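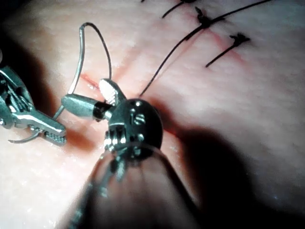
Workshop Tips for the Suturing Robot Club

Collected from the notebook by the sink, the whiteboard, and several grudges. Last tidied 25/08/2019 by Nilmini Seneviratne, who takes corrections in pencil only.

Most of what goes wrong in a student robotics project goes wrong on a bench, with household objects. The kinematics people will tell you otherwise. They are welcome to come and find the needle that went into the carpet in March.

Pads

Buy the plain pink ones. The fancy ones with printed veins confuse the vision code and impress only parents.

Wipe a new pad with a barely damp cloth before you start. Don't soak it. Dish soap is fine, one drop in a bowl of water, and then go over it again with clean water or it will be slick for a week and every driver will blame the jaws.

Baby powder stops stored pads from sticking to each other. It also gets into wrist joints, so powder them at the other end of the room and wipe them before they come anywhere near the Sarkalix arm. Cornstarch works too and costs less. Flour does not work. Whoever tried flour, we have forgiven you, but the drawer hasn't.

Store pads flat between sheets of baking parchment. Wax paper leaves a film. A cookie sheet with a rim makes a perfectly good tray and four pads fit on it if you don't mind them touching at the corners.

A pad is finished when the punctures start joining up. Until then, turn it around and use the other end. Old pads get cut into squares for testing thread tension, and the squares live in the coffee can marked SQUARES.

To hold a pad down, use the grippy shelf liner sold for kitchen drawers, cut a little smaller than the pad. Double-sided tape holds better for ten minutes and then holds forever. If you have already used the tape, warm it with a hair dryer on low and roll it off with your thumb.

Cutting the incision

Use a new blade and a steel ruler, and cut in one pass. If you saw at it you get a ragged edge, and then the needle catches and you spend the evening debugging software that was fine.

Run the cut on a diagonal now and then. Teams that practice only on tidy horizontal cuts are in for a bad morning at Stoltthorpe, where the judges set the pad at whatever angle amuses them.

Shallow is better than deep. If you've gone through to the bench, stop and look at the bench.

Thread

Black thread on a pink pad. We tried the pale blue for a whole semester on the theory that it looked more professional, and nobody could see it, including the robot.

Thread that comes off the spool in curls will loop around anything it meets, and it will meet the wrist. Pull a length between your finger and thumb a few times before you load it. For really stubborn curl, hang it overnight from a cabinet handle with a clothespin on the end.

Cut it shorter than you want. A long tail lying across the work looks harmless until the next stitch goes over it and ties it in. Beginners always ask for more thread. Give them less.

Trim the tails after each knot if you are practicing for neatness. If you are practicing for time, leave them and trim at the end, but sweep them off to one side so the needle has clear ground to come up in.

Beeswax is for sewing. Keep it away from the instruments.

Needles

Count them out and count them back in. This is the one rule with no funny story attached, and we'd like to keep it that way, carpet excepted.

A magnetic strip of the kind people hang kitchen knives on is the best needle rack we've had. Mount it well away from the encoders.

Hold the curve up off the pad when you pass from one instrument to the other. Most dropped needles are dropped in the handoff, when one jaw has let go out of optimism. Our driver's rule is to say "mine" out loud before the other side opens. It sounds ridiculous on the competition video. Our drop rate fell enough that we put up with it.

A needle that has lost its curve goes in the jar. Do not bend it back with pliers and return it to the rack. We can tell.

Cleaning the jaws

Anything with a gripping pattern collects lint and pad crumbs. A soft toothbrush, used dry, gets most of it. Cut the bristles down by half with scissors and it reaches the grooves much better. Wooden toothpicks will do for the corners, but check that you came out with the same amount of toothpick you went in with.

Rubbing alcohol on a cotton swab for anything sticky. Squeeze the swab out first, because it will drip into the wrist and then you get to write it up in the log.

No WD-40. No olive oil. Illés will lend you the proper oil if you ask nicely and let him watch.

Look at the little screws in the wrist head before every session. You are checking that they're all there and none is standing proud. A dab of nail polish on the edge of each one shows you if it has started to turn. Ours is coral, left over from somebody's cousin's wedding.

Light

Metal glares. If you put one bright lamp straight over the bench you get white spots on the instruments and a big soft shadow over exactly the part of the pad you wanted. Two cheap desk lamps, one on each side, with parchment paper clipped over LED bulbs only, will calm it down. Keep paper off any bulb that gets hot.

If you can't get rid of the shadow, at least move it to the side you've already stitched.

Practice sessions

Five good stitches, then stop and look. Not fifty. People who do fifty get very good at whatever they were doing wrong on the third.

Put the first three on a card with the date and the driver's initials and pin it to the corkboard. It is humbling in a useful way.

Drivers should eat first, and not chips. The Zuritz hand controllers have small rubber cups for your fingers and they keep a memory of everything. Wash them in a mesh lingerie bag in the sink, warm water, and dry them on a towel. They went through the dishwasher once. We bought new ones.

Packing for Stoltthorpe

Pads in the cookie tray, tray in a pillowcase. Instruments in the foam case, never in the pillowcase. Thread, spare blades in a mint tin with tape around it, both desk lamps, an extension cord longer than you believe possible, shelf liner, the short toothbrush.

The bus leaves at 5 and Illés has the key to the cabinet, so somebody please call Illés.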